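Flower Motifs in Tattoo Lettering and Band Designs
Student project report, Visual Design, Savside College
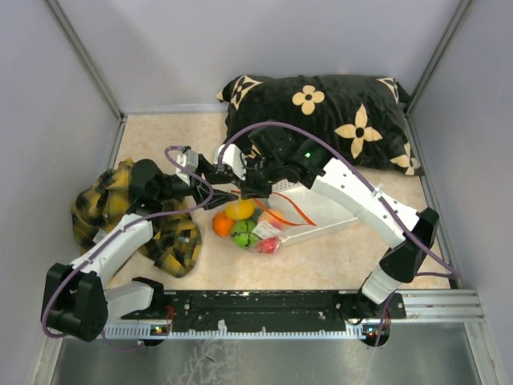 Figure 1. Cream floral motifs on a black plush pillow, including a four-petal flower and a larger one with pointed petals.

1. Background

Band tattoos go all the way around the arm, wrist or ankle. A flower that looks fine on flat paper can end up stretched or hidden once it is wrapped around a limb. For this project we looked at how floral bands are drawn and tried to find out which kinds of flower stay readable from more than one side. We also looked at short words set into a band, as many customers ask for a name or a date between the flowers.

We did not tattoo anyone. All tests were done with washable transfer paper on foam tubes.

2. Source material

Most of our reference designs came from the flash sheets kept at Gounder Tattoo in Morkasville. The studio let us go through its binders in March and make copies for class use. The binders held 409 sheets with at least one flower on them. Many were single roses meant for the shoulder, and we left those out. We also borrowed a box of older stencils from a shop in Drarkside, but most were too faded to trace.

We sorted the bands by flower type: daisy, lotus, hibiscus, ivy with small blossoms, and a mixed group for everything else. Lotus bands were harder to sort than expected. Some had been simplified so far that they could have been any flower with pointed petals.

3. Method

Each design was redrawn in black ink at the same height, then printed on transfer paper and wrapped around a tube. We used three tube sizes to stand in for a wrist, an ankle and an upper arm. Students from other classes looked at each tube from four sides and wrote down what flower they thought it was. They were not told the names in advance. We collected over 800 answers, but some sheets were left half blank and those were not counted.

4. Results

Daisy bands were named correctly most often on all tube sizes. The open center and even petals seem to help, even when only part of the flower is showing. Hibiscus did well on the upper arm tube and badly on the wrist tube, where the long center stalk bent out of sight. Ivy was usually read as "leaves" and the blossoms were missed.

Line weight mattered more than we had planned for. Two of the lotus designs had very thin inner lines, and on the smallest tube these ran together. We redrew them with fewer inner lines and the answers improved.

Lettering was a problem in nearly every design. Script letters placed between flowers were often taken for stems - plain capitals were easier to read but looked out of place next to the curved petals.

5. Problems and next steps

Foam tubes are perfectly round and skin is not, so the results may not carry over well to a real ankle. The transfer paper also left a seam where the ends met, and a few designs lost a petal there. If the project continues next term we would like to use tapered forms, test color as well as black, and leave a planned gap in the band on the inner side of the wrist.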